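Arbeitsunterlage für den Basteltisch - Filz, Matte oder doch Stoff?

Forum > Hobbyraum > Tische und Unterlagen

klebeheini
Hallo zusammen,
ich baue seit dem Winter Kartenhäuschen und kleine Dioramen und mein Esstisch sieht inzwischen aus wie ein Schlachtfeld. Jetzt habe ich mir endlich einen eigenen Tisch gegönnt, den Statholm in der schmalen Ausführung, und will die Platte nicht gleich wieder ruinieren. Grün soll es sein, das beruhigt meine Augen (lacht nur).

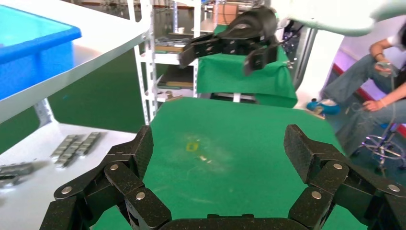
Was mich umtreibt: Wenn ich abends noch schneide, rutscht mir auf der nackten Platte alles weg, und Papierschnipsel sehe ich auf dem hellen Holz kaum. Eine Schneidmatte von Plostora habe ich schon probiert, die ist mir aber nach 2 Monaten an den Ecken hochgekommen. Nehmt ihr Stoff? Filz? Oder soll ich einfach eine bessere Matte kaufen?

tante_falz
Stoff! Immer Stoff! Ich habe seit Jahren Baumwolle auf dem Tisch, die kommt einmal im Monat in die Wäsche und gut ist. Zum Schneiden lege ich eine kleine Matte obendrauf, die räume ich danach wieder weg. Nachteil: Krümel und Fusseln siehst du auf Grün sofort, da muss man mit der Kleberolle ran.

Maßstab87
Sorry, aber Stoff auf einem Basteltisch ist Quatsch. Ein Tropfen Sekundenkleber und du hast einen steinharten Fleck, der bei jedem Blatt Papier stört. Ich hatte das genau einen Abend lang. Seitdem liegt bei mir eine dicke Matte von Dovden, und die Ecken liegen platt, seit ich sie nicht mehr in der Sonne habe. Kann es sein, dass deine am Fenster lag, klebeheini?

klebeheini
Äh, ja, direkt am Südfenster. Über der Heizung sogar ...

Maßstab87
Na dann.

tante_falz
@Maßstab87: Wer mit Sekundenkleber kleckert, kleckert auch auf die Matte ;-) Und Stoff kostet mich 28 Euro für ein Stück, aus dem ich mehrere Decken nähe. Wichtig ist nur, dass er stramm sitzt. Tischklammern an die Ecken, vorher bügeln, fertig. Ohne Klammern zieht man den ganzen Kram beim Aufstehen mit runter - fragt nicht, woher ich das weiß.

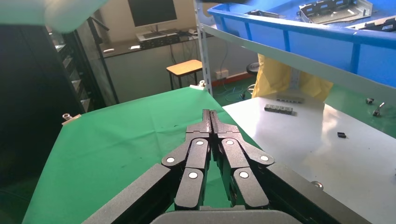
papierkante
Mal was anderes: Habt ihr das Licht bedacht? Ich hatte mit jeder Unterlage Ärger, bis ich eine Lampe mit 4.000 Kelvin aufgehängt habe. Die Noguchi-Leuchte vorher war wunderschön, aber viel zu warm, da wurde mir jedes Grün zu Oliv.

tante_falz
Guter Punkt, bei mir hängt auch was Neutralweißes. Trotzdem Stoff!

klebeheini
Danke euch! Ich rücke den Tisch jetzt erst mal vom Fenster weg und versuche es mit Stoff plus kleiner Matte. Weiß jemand, ob die Klammern auch auf eine Platte mit abgerundeter Kante passen?

Maßstab87
Kommt auf die Klammer an. Die aus Blech zum Aufschieben rutschen da gern ab, nimm welche zum Schrauben. Und leg dir Zeitung unter, wenn du klebst.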